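Open day at Raptis, is the two arm demo ok for kids?
Asked by Geum-ok Ha

Taking my 7 year old to the robot open day. Do they let you get close? Is it a real robot or just on a screen?

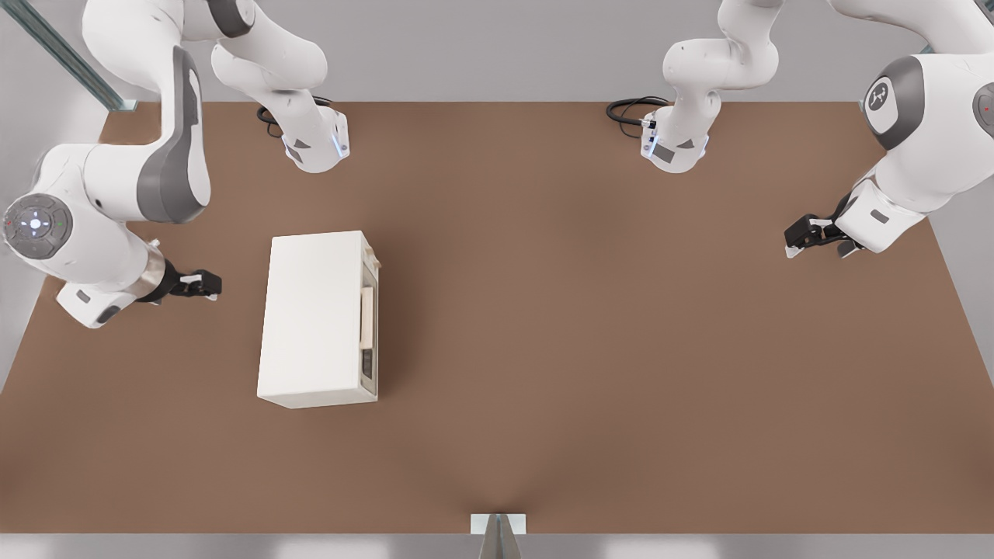

Page last changed: Jan 22, 2021

Magdalini Koutsoukos
Went in December. The one with the toaster oven thing is a simulation, they run it on a big screen. Two white arms, one table. Kids can sit right up front. Gets loud tho, more than 78 people in our slot. Go early

Arlindo Vieira
parking is terible

Antigoni Xenos
Ask for the 11 am slot. Presenter takes questions after, mine asked if it makes toast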